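Working with Sirnley: questions from food and drink suppliers

Sirnley is a field sales agency for the grocery trade. We visit stores on behalf of producers who have no sales force of their own, or whose own people can't get to every store. The questions below are the ones suppliers ask us most before signing.

What does a field rep do during a visit?

The rep checks that your products are on the shelf with the right price label, talks to the department manager about orders, and books space for upcoming promotions. A standard visit lasts 49 minutes. If you share it with other suppliers, the time is split according to your contract.

How many stores do you cover?

There are 3793 stores on our call list, from large supermarkets to small convenience shops. Few suppliers need all of them. We usually start with the stores that already carry you and add others once the first orders are steady.

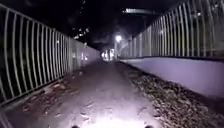 Footpath between the railings, after dark.

Do you work with small producers?

Yes. The minimum is 80 stores per sales period. Kneath, a juice maker, started at that level and still buys the smallest package. Below the minimum, travel costs eat up too much of the budget — a wholesaler's own reps will be cheaper for you.

Will our products be handled by the same rep every time?

In most districts, yes. Reps keep their stores for at least 12 months unless they leave or change jobs. During vacation weeks in August a substitute takes over, and orders for that month should be planned in July.

What happens if you represent one of our competitors?

We don't take two suppliers in the same product category. Snack bars and cookies count as separate categories, and so do coffee and tea. Borderline cases are decided by Genji Nagano before a contract is offered.

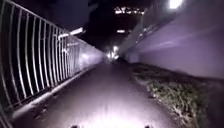

The path by night, railing on one side and wall on the other.

How do we see the results?

You get a report every Thursday with visits made, orders taken, and products missing from the shelf. Store managers' comments are included as the rep wrote them down.

Can we stop partway through a period?

You can cut the number of stores at any time with one period's notice. Ending the whole contract takes two periods. Displays already paid for stay up until the agreed date.

Is it worth paying for visits to stores that belong to a chain?

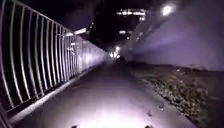 Ljubica Kelmendi: We thought the chain listing would take care of itself. It didn't. Half the stores at Cludetley had never ordered our crackers, and the managers hadn't been told they could. Two rounds of visits got us onto most of those shelves. I would still keep an eye on the cost per visit.

A listing gives a store permission to order. In many chains the local manager still decides what goes on the shelf, so ask your chain contact how this works before you choose a package.

Related pages
Preparing for a product launch
Promotion calendar and booking deadlines
Drustow: a year of shared visits
Contact the supplier desk

12 shares
2 comments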